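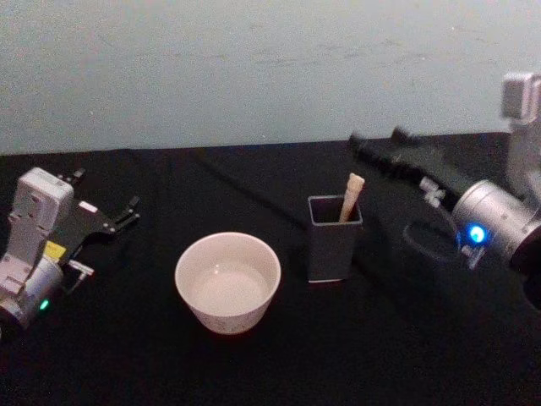

A taça branca e o copo quadrado cinzento em cima do pano preto, em Skovthorpe.

Projeto Urnura - ponto de situação para a Fundação Benkirane
2026-04-15

Olá a todos! Cá vai o relatório desta fase, que foi bem mais animada do que a anterior. Para quem chega agora: o Urnura prepara conjuntos de mesa para as oficinas infantis, com poucas peças, fáceis de distinguir umas das outras e fáceis de lavar. Estavam previstos 46 conjuntos no orçamento aprovado e já temos 37 completos, guardados no armário do corredor. Faltam os restantes, que dependem de uma encomenda à Gosteck (já lá vou).

O pano preto foi a melhor compra até agora. Tínhamos começado com toalhas claras e a taça branca perdia-se completamente. Com o preto, o bordo da taça salta à vista, mesmo de longe. O defeito é que vinca com uma facilidade incrível e eu não tenho paciência para ferro de engomar, por isso pus na lista um tecido um pouco mais encorpado, para comparar. 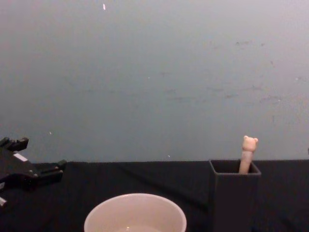

Taça branca à frente, recipiente escuro à direita.

O copo quadrado é que me deixa dividida. Gosto imenso da forma - paredes direitas, boca larga, não rola pela mesa fora! - mas cinzento tão escuro em cima de preto quase desaparece. Nas duas oficinas de ensaio vi crianças a procurá-lo com a mão antes de o encontrarem com os olhos. Pedi à Gosteck o mesmo modelo numa cor mais clara e responderam que sim, que há, mas só entregam em junho. Prefiro esperar a trocar de fornecedor nesta altura, se da vossa parte não houver objeção.

A taça fica como está. É estável, lava-se bem, e com pouco líquido no fundo os mais pequenos conseguem puxá-la para si sem grandes desastres (cinco toalhas molhadas numa tarde inteira, o que para nós é um recorde).
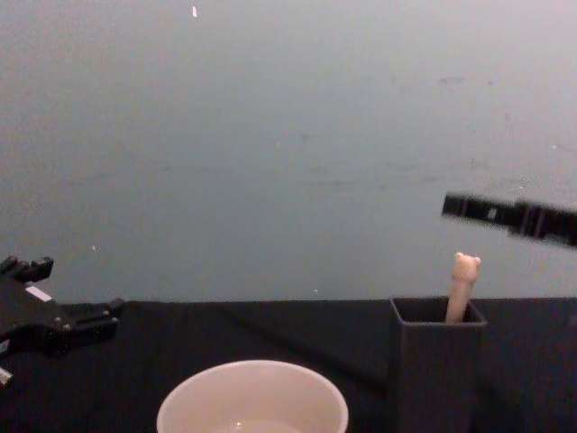 O pauzinho com a cabeça de urso, dentro do porta-lápis.

E depois há o urso. Não estava na proposta inicial, foi uma ideia minha já a meio do caminho: um pauzinho creme com uma cabecinha de urso na ponta, para dar uma razão de ser ao porta-lápis. Os miúdos vão direitos a ele! Saiu da verba de materiais pequenos, sem mexer nas outras rubricas, e gostava de o incluir em todos os conjuntos. Preciso só do vosso acordo por escrito.

Por tratar: a amostra do tecido novo, a confirmação da cor do copo e as manchas na parede da sala, que estão mesmo a pedir uma demão de tinta. Essa despesa fica por nossa conta. Mando as faturas em separado, assim que receber a última da Gosteck.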